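Cutting back on coffee, week 2

I used to drink 7 cups a day, which my dentist at Wonadent found pretty alarming. So in November I'm supposed to report back, and I'd love to have good news!
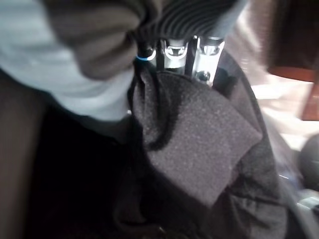

What's helping so far

Mostly swapping the afternoon cups for decaf (the Lindholm one is fine – a bit thin). I also quit buying the giant 16 ounce cup on the way to work.
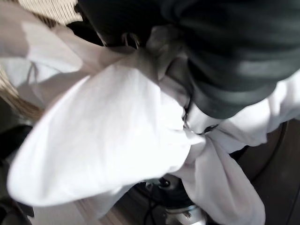
The headaches were rough until Thursday, then they just sort of faded. I'm sleeping better too, and I don't snap at people before nine anymore.

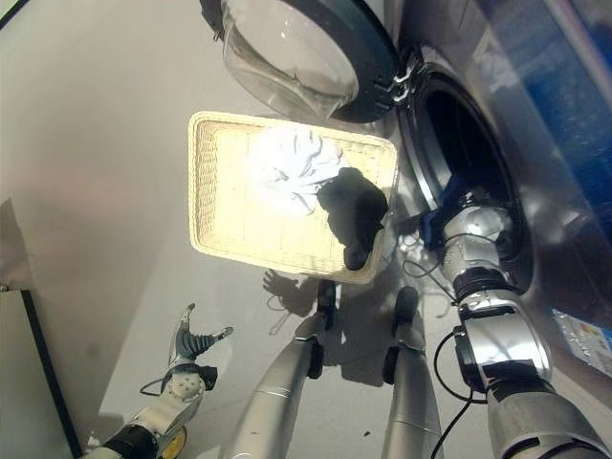
Laundry day, washer door open.

Next up is the morning cup. Wish me luck!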